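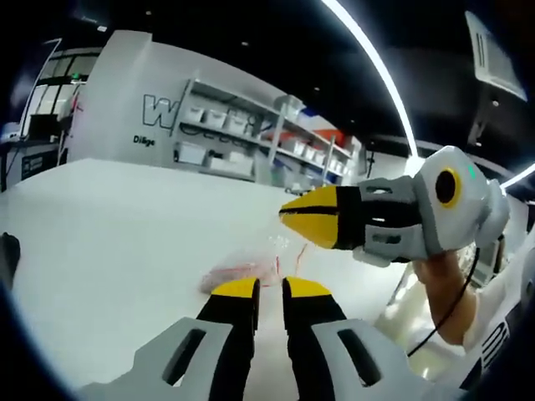
A clear bag on the white worktable at Mistberg.

Mistberg opens its packing table to visitors this May

3 Mar 2024

Hi, it's Tsegereda Mersha from Mistberg, and I have news I've been itching to share! Starting in May, you can come pack your own craft bags with us at our big white table (yes, the one I'm always going on about).

We'll run two sessions a month, three hours each. Bring whatever is tangled up in your drawers at home, cord, ribbon, yarn, leftover string, and we'll help you coil it, bag it and label it. I love clear bags for this. You spot the color you want and you're off!

Henok Worku is teaching the first session, and he folds a bag flatter than anyone I know. Baoshan Ren takes over for the second. Bags and labels are free, and kids are welcome with a grown-up.

To save a seat or set up a press visit, ask for me or Hamdia Woldemariam at the Mistberg front desk.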